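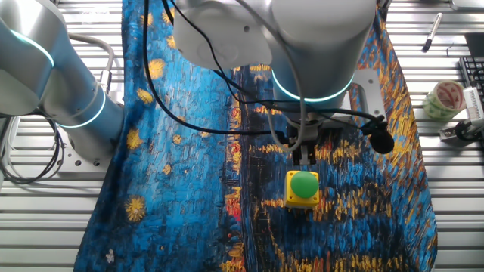
Has the arm taken anyone's job on the test bench? So far it has taken the bit everyone moaned about, and all five of us are still here.

Progress report on the Kombo bench, sent to Victor Biwott at Berus, May 16, 2024

Hello Victor,

You asked for the long version this time, so get yourself a tea. When you signed off the money in December, button testing at Gosstead was done by thumb. Every push-button box that went out had to be pressed 100 times before it was packed, and Halima and Idrisa did most of that between them, swapping over when their hands got sore. On a big order they'd be at it till home time and not much fun to talk to afterwards.
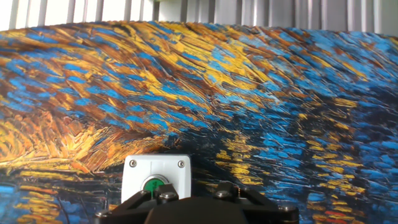

The first few weeks were slow, I'll admit. We'd assumed the pressing would be the easy part and it really wasn't - Njoroge had to teach the arm each position by hand, then teach it again whenever someone nudged a box. He's got a lot quicker at it. What used to eat his whole morning he now fits in before his first break, and he has started showing Idrisa how to do it too, which wasn't in the plan but I'm very pleased about it.

We've put 324 boxes through the bench since we started keeping the log. Of those, 80 were pressed by hand as well, so we could compare the two, and the results matched closely enough that Halima has stopped double-checking (she was the hardest to win over!). She now does the wiring checks and writes up the rejects, and she says she goes home less tired.
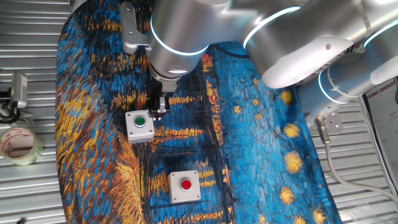 Training is where I'd like to spend what's left of the Kevix budget. At the moment only Njoroge can set up a new job from scratch, and when he was off with his back we more or less stopped. I'd like three people able to do it. The red button and the green one sit on the bench in separate boxes, and each needs its own taught position, so it's a decent first exercise for a beginner: do one, then do the other without help. Idrisa has managed both. Lilian Shirima from packing has asked to go next.

A few things aren't right yet. The bench is too near the packing door and people squeeze past it. Idrisa feels he's ended up minding a machine on some shifts, and I think he has a point, so we're rotating the job every couple of hours to see if that helps. And I still owe you a proper costing for the second bench - I'm waiting on one quote and will send it as soon as it lands.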